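Notes d'intervention - Les machines et les tâches courantes : où en est-on ?
Journée d'étude Braltetti, séance de l'après-midi
Version du 18 décembre 2023

Ce site utilise des cookies pour mesurer son audience. Accepter - Refuser - Personnaliser mes choix

Ouverture (2 minutes)

Remercier Braltetti pour l'invitation. Rappeler que l'intervention s'adresse aux responsables de services généraux, aux gestionnaires de résidences et aux chefs d'atelier, et qu'aucune connaissance technique préalable n'est requise.

Poser la question dans les termes où elle nous est adressée depuis le mois de juillet : peut-on, dès à présent, confier à une machine le rangement d'une salle, le débarrassage d'une table, le réassort d'un rayonnage ? Annoncer d'emblée la réponse de l'institut - partiellement, sous surveillance, et pour un nombre restreint de gestes.

Préciser que l'exposé laisse de côté les aspirateurs autonomes et les lave-linge. Ces appareils accomplissent une tâche unique dans un périmètre qui leur est réservé. Il sera question des travaux qui supposent de saisir un objet, de le déplacer et de le reposer à l'endroit voulu.

1. Ce que l'on entend par « corvée »

Vu de l'extérieur, débarrasser une table constitue une seule tâche. Dans notre grille d'analyse, c'est une suite de décisions : reconnaître ce qui doit partir, distinguer ce qui doit rester, choisir un ordre, trouver une prise, doser l'effort, prévoir la dépose. Un agent expérimenté n'énonce aucune de ces étapes. La machine, elle, doit les traiter toutes, et une erreur commise au début se retrouve amplifiée à la fin.

Insister sur la différence entre la maison et l'atelier. Dans l'atelier de Birnden, les bacs sont normalisés, l'éclairage est constant et les pièces arrivent dans une orientation connue. Les taux de réussite y sont élevés et le personnel a cessé de s'y intéresser, signe d'une intégration convenable. Dans un logement ou un bureau, rien n'est calibré. Le même programme, transporté sans modification, y perd une grande part de sa fiabilité.

Marquer une pause. Demander à la salle qui exploite déjà un équipement de préhension, à titre permanent ou en essai.

2. La saisie d'un objet ordinaire

Rappeler que la bouteille en plastique figure parmi les objets de référence du projet Cludia. Elle est légère, à peu près symétrique, présente partout, et son coût de remplacement est négligeable. Elle n'en est pas pour autant facile à traiter. Le plastique transparent laisse voir ce qui se trouve derrière, la paroi se déforme sous la pression et le centre de gravité varie selon le remplissage.

Laisser le public observer la diapositive avant de reprendre la parole. Faire remarquer la prise, placée à la base de la bouteille, et les doigts souples dont la surface nervurée s'incurve vers elle. Attirer ensuite l'attention sur la table : une tasse noire, des livres, des papiers, une petite plante à fleurs roses. Le voisinage de l'objet compte autant que l'objet. 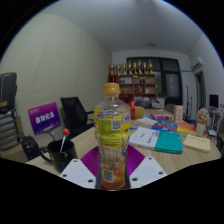 3. L'environnement encombré

Exposer le constat principal du rapport Cludia : la difficulté croît avec le désordre plus vite qu'avec la complexité des objets. Sur 2969 essais de prise et de dépose, les échecs les plus fréquents proviennent d'un contact involontaire avec un objet voisin, et la chute de l'objet tenu n'arrive qu'ensuite.

Trois points à développer oralement, selon le temps disponible :

- Les objets plats. Un livre posé sur une table offre peu de prise. Il faut le faire glisser vers le bord ou en soulever un coin, deux gestes que la main humaine enchaîne sans effort et que la plupart des pinces exécutent mal.

- Les objets souples ou empilés. Une pile de feuilles se défait. La machine doit décider si elle a affaire à un objet ou à plusieurs, et les systèmes évalués tranchent encore trop vite.

- Les objets dont le statut est incertain. Un papier sur une table est-il un document de travail ou un déchet ? La question relève de l'usage des lieux et appelle une consigne écrite de l'exploitant.

Sur ce dernier point, citer le retour d'expérience du site Delić, où une règle simple a été adoptée : tout ce qui porte de l'écriture reste en place. Le rangement y est moins complet, mais les réclamations ont cessé.

4. Ce qui fonctionne aujourd'hui

Rester factuel et éviter tout effet d'annonce. Dans les conditions de nos essais, les tâches suivantes peuvent être confiées à une machine avec un contrôle humain périodique : le transfert de contenants rigides d'un point à un autre, le tri d'objets connus à l'avance, le réassort d'une étagère dont les emplacements sont repérés.

Ne peuvent l'être, à ce stade : le pliage du linge mêlé, le nettoyage d'un plan de travail occupé, la manipulation de vaisselle fragile en présence du public.

Donner l'ordre de grandeur qui intéresse les exploitants. Pour débarrasser une table de réunion, un agent de Birnden met 2 minutes. Le meilleur système évalué en met 15, interventions comprises. L'écart se réduit, mais il interdit pour l'instant de raisonner en termes de remplacement. Il convient plutôt d'examiner les plages où la durée importe peu, la nuit notamment - sous réserve des règles de sécurité applicables au site.

5. Recommandations aux établissements

Commencer par une tâche unique, dans une pièce unique. Consigner chaque intervention humaine, même brève ; les essais qui omettent ce relevé donnent des résultats inexploitables. Associer dès le départ les agents qui effectuent aujourd'hui le travail, car ils connaissent les exceptions que le cahier des charges ignore. Prévoir une clause de retrait sans pénalité à l'issue de la période d'essai.

Si une question porte sur les coûts : renvoyer à l'annexe du rapport et ne pas avancer de montant en séance.

Si une question porte sur l'emploi : rappeler que l'institut évalue des gestes et des durées, et que l'organisation du travail relève du dialogue propre à chaque établissement.

Échanges avec la salle (10 minutes)

Reprendre en priorité les questions déposées par écrit. Signaler que la grille d'observation utilisée dans le projet Cludia est disponible sur demande auprès du secrétariat de la journée.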